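Is the robotics open day at Laltelora worth it with kids?

Povilas Urbonaitė
We're thinking of driving over to Sultport in October for the open day at the Laltelora lab. It's a 30 mile trip each way and my two are 6 and 9, so I'd like to know if there's enough going on to keep them happy. Last year my sister took hers to the Turano plant tour and it was all slides and a long talk in a hot room. Do they let kids near the robots? And is it one of those things where you have to book a slot?

Clifford Sawatzky
We went last year and I'd say yes, go! You don't book for the building itself, but you do need a slot for the arm demo, and you get that at the front desk when you walk in (ours was a paper ticket with a number on it, I was 102, so don't show up late like we did). It's the block sorting one, where the arm picks up little colored cubes and moves them into an area marked out on the table. Sounds dull, I know, but my daughter was glued to it.

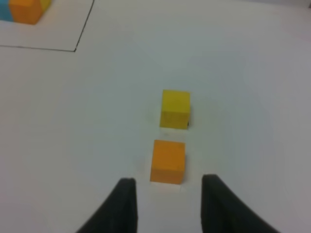
They run it in small groups and the person at the desk was really patient, she let the kids pick which color should go next and answered a whole lot of "what if" stuff. You stand behind a rail, so no touching, but you're close enough to see everything. It's slow, though! If your 6 year old gets antsy, do the arm first and save the downstairs part with the wheeled robots for after, they can run around a bit there. Parking is free behind the Adomaitis building and it's a short walk over. Bring snacks, the coffee cart only had muffins.

sultport_mom4
Doors close at 4 so get there by lunch. Mine liked the wheeled ones better than the arm. Not sure about the ticket thing, we just got in line and they waved us through, might have been a different year.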